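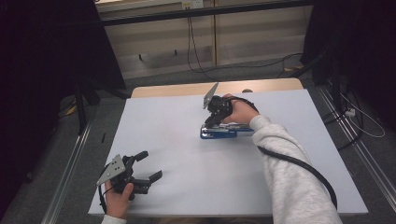
Diltano > Hand-held gripper pair > Set-up guide > Section 4: Bench check

By Kanyarat Chuensuk, revised December

Section 4 covers the first check of the finished gripper pair at the bench. It assumes that both grippers have been assembled as in Section 2 and that the control box has passed the power test in Section 3. A white board on the table gives the head camera a plain background, and a stapler is a suitable first object: it lies flat and has a metal top that shows up poor finger contact. Complete the check with both grippers in hand, even if only one of them will be used at first.

4.1 Prepare the work surface

1. Clear the table and lay the board flat. Leave a strip of tabletop showing at the far edge as a reference for the camera angle.
2. Press down on each corner of the board. If it rocks, shim it from below.
3. Place one test object near the center of the board.
4. Plug the control box into the power strip. Keep the strip on the floor and off to one side.

Note: A glossy board reflects overhead lamps into the camera. Matte boards need no further treatment.

4.2 Put on the grippers

1. With the power off, slide the right hand into the right gripper and close the strap. The strap should hold the body against the back of the hand when the fingers are relaxed.
2. Run the cable back over the forearm and let it drop outside the board. Leave enough slack to reach the far edge of the table.
3. Pick up the left gripper. Wrap the thumb around the handle and let the cable hang along the side of the hand.
4. Check that the metal plate on each gripper is tight. Tighten the screws by hand only - the threads in the printed body strip easily.

CAUTION: Do not pass a cable under the board or between the fingers. A pinched cable can short the encoder line.

4.3 Zero the fingers

1. Switch on the control box and wait 20 seconds.
2. Open both grippers fully and hold them still above the board.
3. Press ZERO. The log window should show two lines, one for each side.
4. Close and open each gripper once. The reading should return to within 29 counts of zero. If it does not, repeat from step 2.

4.4 Test grip

1. Lower the right gripper onto the object. Keep the left gripper open and clear of it.
2. Close until the fingers make contact, then stop. The force value should stay under 300.
3. Lift the object a short distance, hold, and set it down in the same place.
4. Repeat with the left gripper.
5. Save the log. A full-travel close with no object should peak at 1,895 on the position channel. A lower peak means that the linkage is binding; see Section 6.2.

Note: On the first Skoltarov boards the left and right channels are swapped in the log. Chaiwat Panyasiri's patch corrects this and is included in the current firmware.

CAUTION: Switch off the control box before taking off either gripper. The fingers may close when the strap is released.

Related items
Section 3: Control box power test
Section 5: Recording a session
Section 6: Linkage and finger repairs
Surnodum cable kit - parts list
Workshop bench booking and tool sign-out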